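Open Day at Luketti Press
By Abenezer Hailu

I went to the Luketti open day because they printed two of my stories last year and I had never seen where it was done. The press has the ground floor of the Gebreyes Building, behind the bus depot. There is no sign on the street side. You go through the parking lot and ring at a green door.

Luketti puts out Dretus, a quarterly of very short fiction, plus three or four chapbooks a year. The open day ran from ten to four. Visitors went through in small groups, and mine had eight people in it, most of them writers. One man had come for the letterpress and left when he heard there wasn't one.

The first stop was the reading room, a narrow office with two tables and a radiator. Submissions come in online, but the readers print out everything that gets past the first look. The fiction editor said she reads on paper because she catches herself skimming on a screen. For the November issue they got 300 stories and took 19. Someone asked what sinks the most stories, and she said openings where a person wakes up. She also said they get a lot of stories narrated by insects and household objects, that she doesn't mind these, and that the trouble usually starts when the narrator has to explain what it is. Her advice was to cut the explaining line and see if a friend can still follow it.

I asked about word counts. The limit for Dretus is 1,000 and they do enforce it. A story of 1,020 goes back with a polite note and can be sent again shorter. Titles don't count toward the limit, and a few writers have tried to get around it with titles that run to half a page. They published one of those.

Next was layout. Dretus is laid out by one person over two weeks, and he showed us the problem he was working on, a story that ended with a single line on a new page. He can tighten the spacing, ask the author to lose six words, or move an illustration. He prefers to ask the author. Most say yes. He had a proof of the spring issue pinned up along one wall in page order, and we were allowed to read it but not photograph it. The first four stories were good. The fifth was by someone in our group, who didn't say so until we were in the hallway.

The printing is in the back. I had expected an offset press, but the magazine is run on a digital machine, an older Usteo, bought used. The print run is 300 copies. The operator ran off a few sheets for us and then showed us the folding and trimming. The trimmer is the loudest thing in the building. Covers are printed on a heavier stock and scored before folding, or the ink cracks along the spine. She passed around a cracked one from a few years ago so we could see. Each copy of the last issue had 86 pages including ads, and she said anything thicker than that doesn't staple well, so longer chapbooks are glued instead.

Lunch was sandwiches in the hallway. After that there was a reading, five people at five minutes each. The microphone didn't work for the first two and they managed without it. The best was a piece about a woman who answers the complaint line for a weather service. I bought the chapbook it came from, and two back issues at half price. Card payments went through slowly, so bring cash if they do this again.

The last hour was questions. Pay is a flat fee per story and two copies. They answer within 90 days, or try to. They don't give feedback on rejections except a line or two on stories that made the final round. Reprints are fine if the first publication was more than a year ago. The next reading period opened in March 2019 and the guidelines are on the door as well as the website, for some reason with different fonts and slightly different rules about file types. I'd go by the website.

The talk I had been waiting for was on translations, and it came at the very end, when half the people had left. Luketti wants to run one translated story in each issue. The rights have been harder to sort out than the language, and so far they've only managed two, one from Portuguese and one from Korean. The editor wants readers who follow magazines in other countries to tell her what they like. She was interested in how other places handle this, such as giving translated fiction its own edition, the way Science Fiction World does in China. The translation edition is the big one on the desk, with 译文 in small white characters by the title, next to the little blue book. I said I'd write to her about it. Her address is in the back of every issue of Dretus, under the masthead. 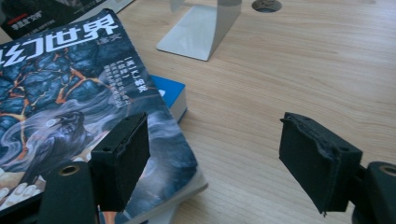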